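Feutre (textile)

Le feutre est une étoffe non tissée obtenue par l'enchevêtrement de fibres, le plus souvent de la laine ou du poil animal, sous l'action combinée de l'humidité, de la chaleur et de la friction. Il se distingue des tissus et des tricots par l'absence de fil : les fibres y sont disposées sans ordre apparent et tiennent entre elles par leur seul emmêlement. Par extension, le terme désigne aussi des nappes synthétiques consolidées à l'aiguille, dites feutres aiguilletés.

Étymologie

Le mot provient du francique *filtir, apparenté à l'allemand Filz et à l'anglais felt. Le latin médiéval filtrum, issu de la même racine germanique, a également donné le mot filtre, les étoffes foulées ayant longtemps servi à clarifier les liquides. Le verbe feutrer s'emploie au sens propre pour la fabrication et, au participe passé, au sens figuré pour un bruit amorti ou une démarche silencieuse.

Procédés de fabrication

Le feutrage traditionnel repose sur la structure de la fibre de laine, dont la surface est recouverte d'écailles microscopiques. En milieu humide et chaud, le frottement provoque un déplacement des fibres les unes par rapport aux autres ; les écailles s'opposent au mouvement inverse et la nappe se resserre. L'addition de savon facilite l'opération. Le foulage, qui suit le feutrage proprement dit, augmente la densité de l'étoffe et réduit ses dimensions.

Le feutre aiguilleté est produit à sec. Des aiguilles munies de barbes traversent la nappe de façon répétée et entraînent les fibres d'une face vers l'autre. Ce procédé convient aux fibres dépourvues d'écailles, notamment le polyester, le polypropylène et la viscose.

Aspect et coloris

La teinture peut intervenir sur la fibre en bourre ou sur l'étoffe finie. Le mélange de fibres de teintes différentes avant cardage donne un feutre dit chiné. Les gris chinés sont d'un emploi courant en ameublement et pour les revêtements de plans de travail, où leur surface mate limite les reflets. Un effet voisin peut être obtenu sur d'autres matériaux par impression ou par grainage, de sorte que l'examen visuel ne suffit pas toujours à établir la nature d'un revêtement.
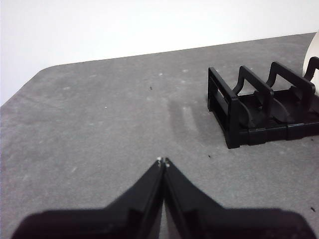
Surface grise mouchetée, d'aspect proche du feutre.

Composition et classement

Les feutres du commerce se classent selon leur teneur en laine, leur masse surfacique et leur épaisseur. La mention « 100 % laine » s'applique aux qualités sans adjonction de fibres synthétiques ou végétales. Dans le catalogue du fabricant Ahonen, les plaques techniques sont proposées en épaisseurs de 2, 10 et 12 mm, la plus mince étant réservée aux garnitures et aux sous-mains. La maison Stuvamex distribue pour sa part des feutres aiguilletés en rouleaux, destinés à l'isolation phonique.

Usages

La chapellerie emploie des feutres de laine ou de poil de lapin, de lièvre et de castor. Chez les peuples nomades d'Asie centrale, de grandes pièces foulées couvrent la yourte et servent de tapis. En facture instrumentale, le feutre garnit les marteaux et les étouffoirs du piano. L'industrie y recourt pour les joints, le polissage et la filtration.

Entretien

Le feutre de laine craint l'eau chaude et l'agitation, qui entraînent un retrait irréversible. Le dépoussiérage s'effectue à la brosse souple ou par aspiration à faible puissance. Les taches sont tamponnées à l'eau froide, sans frottement, et la pièce est séchée à plat. Le stockage prolongé exige une protection contre les mites.

Voir aussi

Cardage
Foulage
Loden
Non-tissé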